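Teaching by Hand, Teaching by Joystick
Project report, Robotics Studio 2
Notburga Aebischer, Barnville campus
Oct 18, 2020

What I was trying to find out

My question for this term was pretty simple to write down and a pain to answer: if you want to show a robot arm how to do a small tabletop job, is it better to grab the arm and drag it through the motion, or to drive it from a controller while you stand back? I'd assumed dragging would win easily. You already know how to move your own hand, so why add a joystick in between?

My lab partner Tanner MacLeod thought the opposite (he plays a lot more video games than me), so we agreed to each record demos both ways and compare. We called the project Padov, after nothing in particular, and the name stuck on the shared drive before either of us could come up with a better one.

The set-up

We had one arm with a two-finger gripper, a bench with a cork top, and a bunch of things to reach for or press or slide. Cork is lovely for this, by the way. The cubes don't skate off when a fingertip clips them, which saved me a lot of crawling around on the floor.

The job I spent most of my time on was the cube-to-bin one. Fingers open, come down over the red cube, close, lift, carry it across to the white bin, let go. The sliding cabinet door and the push buttons were on our list as well, and I'll get to the door further down.

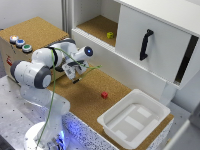

Tanner reckoned I was coming in too low on the approach, and that any policy trained on my demos would learn to plough along the cork like I did. He was right and I was a bit grumpy about it. When I went back through my first batch I found I'd been dropping to table height way too early and then creeping sideways to the cube, because that felt careful. From the robot's side it's a terrible habit. A few millimetres of error on that sideways creep and the finger shoves the cube instead of going around it.

So I changed my rule: get above the cube first, stop, straighten the wrist, then go down. It made my demos slower but they started to look like each other, and I think that mattered more than anything else I did all term.

Dragging by hand

Dragging the arm was fun for the first afternoon. You put it in the free-moving mode, hold it near the wrist and walk it through. My early ones were quick and smooth and I was feeling very smug.

Then I looked at what the cameras had recorded. My forearm was in nearly every clip! The side view was mostly sleeve. For replaying the joint angles it doesn't matter at all, but we wanted to train from pictures, and a network that's learned to expect a sleeve is going to be confused when the sleeve goes home. I tried holding the arm from behind, which helped with the view and wrecked my aim.

Driving it remotely

The controller software we used is called Lumenta, and it took me ages to get comfortable. The first week I kept mixing up which way was forward, since I was facing the robot and its left was my right. Flipping the axes in the settings fixed half of it. The other half was just practice.

I ended the term with 295 remote demos and 243 by hand. Tanner's are counted separately in his own report. I threw out anything where I bumped the table or had to start the grasp over more than once.

The wrist view

About midway through, in May, I'd started driving from the wrist camera feed instead of looking at the bench directly. The idea was that if I only used what the robot could see, I couldn't cheat with information it wouldn't have later. It's a weird way to work. You lose all sense of where the elbow is, and anything beside the gripper slides out of view just when you want it. Around the divider I had to slow right down, with the lettered purple cube on one side and the black L-shaped piece on the other, and I learned to pause up high and look before committing to either.
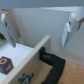 Have you tried keeping both views up and only glancing at the side one, Tanner asked in the comments on my draft, because going wrist-only made him overshoot on every descent. I did try it after that. My descents got better, and I also noticed I was glancing a lot more than I'd planned to. We ended up feeding both views to the network so it had the same chance I did - seemed only fair.

The door

I promised I'd get back to the cabinet door. By hand it was easy, you can feel through the arm when the handle is caught and when it's slipping. Through the controller I felt nothing, so I pulled too hard or let go early. If I were only teaching the door, I'd drag the arm every time and find some other fix for the sleeve problem.

What I'd do differently

I'd write down the approach rule before recording anything. I'd record in shorter sessions too, as my demos after the first hour are visibly sloppier and I ended up binning plenty of them. I'd also label each clip right away with which method it was, instead of trying to work it out from the file times on a Sunday night.

Still to do: re-record the button presses with the new rule, and swap demos with Tanner so each of us trains on the other's driving. He's already told me his are tidier. We'll see!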